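Plelon Opens Orders for Stevum Two-Arm Simulation Kit

July 3, 2024

Plelon today opened orders for Stevum, a software kit for building and testing two-arm manipulation tasks in simulation. The kit is sold as a yearly license and runs on a single workstation.

Stevum is meant for teams that want to try out a task before they book time on hardware. It ships with 28 ready-made tabletop tasks and a library of 2,000 household objects, including plates, baskets, bowls and kitchen tools. Users can swap countertops, change the lighting and move the arms to a different mounting position without rebuilding the task.

"Most of our early users were spending their first weeks modeling plates and tables," said Kirsten Eyvindsson, head of product at Plelon. "They wanted to get to the part where the arms do something. We wrote the kit around that."

The company ran a closed trial starting in April with five customers. One of them, Nustau, makes packing equipment for bakeries and used the kit to plan how two arms share a small work area.

"We set up our counter in an afternoon," said Teófilo Cáceres, an engineer at Nustau. "Getting the collision settings right took longer, and the manual was thin on that. The current version has a full chapter on it."

Each task includes a rendered view of the work area, joint readings for both arms and a log of contacts. Runs can be replayed at any speed and exported for training.

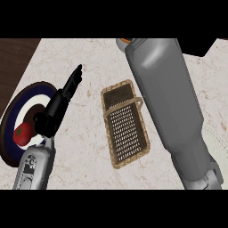
Users can also record their own runs by hand with a pair of standard game controllers. Support for the Kaplan line of tabletop arms is included at launch. Other arms can be loaded from a standard robot description file.

A single-seat license costs $89 a month, billed yearly. Schools and universities may apply for a reduced rate. License holders receive updates and email support for the length of the term.

Orders are open now through the Plelon website. Download links go out within one business day.

Media contact: Shahla Nazari, Plelon press office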